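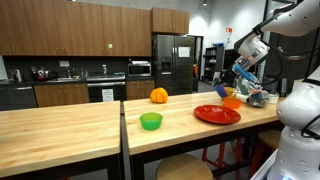 Figure 4.1 Tableware and a cloth on a butcher-block table.

Chapter 4
Wood as a Working Surface

People have prepared and eaten food on wood for as long as they have had tools to flatten it. Stone, tile, steel and plastic have each taken a share of the modern kitchen, yet wood remains in daily use. This chapter considers how wood behaves once it has been cut, joined and put to work indoors.

The central fact is movement. Wood takes up moisture from damp air and gives it back when the air is dry, swelling and shrinking as it does so. The change is very small along the grain and much greater across it. A wide board fixed firmly at both edges may therefore split in winter or cup in August. Joiners have long dealt with this by building a broad top from many narrow pieces glued side by side, so that the pull of any one piece is partly held in check by its neighbors.
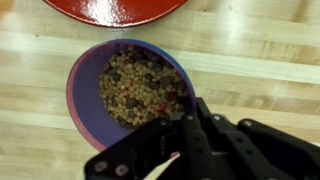

Figure 4.2 Pale wood in long strips, with seams and faint grain visible.

Species matters as well. Maple is hard and close-grained, and resists dents and stains better than pine. Oak is strong, but its open pores hold liquid. In the Clernthorpe survey, discussed in Section 4.3, Heike Lenz and Archana Tripathi examined 300 household tabletops and found that care had a greater effect on condition than species did - a result that surprised both authors.
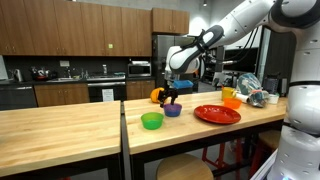 Finishes fall into two groups. Oils soak into the wood and must be renewed from time to time, while varnishes form a film on top of it and last until the film is broken. Section 4.4 compares the two in detail.

Before you begin, review the terms "grain," "moisture content" and "end grain" in Chapter 2.

Key terms: cupping, edge joint, film finish, hardwood, penetrating oil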